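Preguntas frecuentes — Brazo de mesa Ternimer, taller compartido de Salinas

¿Hace falta ser socio para trabajar en el brazo?
No. Basta con reservar banco. La llave del armario se pide en la entrada.

¿Cuánto se tarda en montarlo?
El nuestro llevó 33 tardes, desde enero. La mayor parte se fue en el cableado y en rehacer dos soportes.

¿Qué alcance tiene?
47 cm desde la base. Más allá de 40 cm recomendamos bajar la velocidad, porque la muñeca empieza a vibrar.

¿Con qué objetos se prueba el agarre?
Con cosas corrientes de tamaño y forma distintos: unas tijeras cerradas, un cubo de colores, una barra de pegamento tumbada. La cámara va montada sobre la pinza.

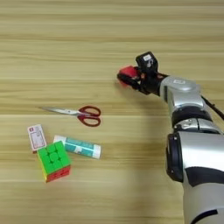 Desde el taller de Godudbridge nos escriben que a ellos el pegamento se les escapa rodando si la pinza cierra deprisa, y que lo arreglaron con una pausa antes del último tramo. Lo hemos añadido a la configuración — se puede desactivar.

¿Puedo usar otra pinza?
Sí, si respeta los taladros de la brida. Los planos están en la carpeta común.

¿Dónde se compran las piezas?
Los rodamientos, en Festdale. La tornillería es de ferretería.

¿Cuánto cuesta el juego de cables?
81 euros, conectores incluidos.

¿Se puede dejar en marcha sin vigilancia?
No. Al salir se corta la corriente desde la regleta.

Última revisión: 30 de junio de 2025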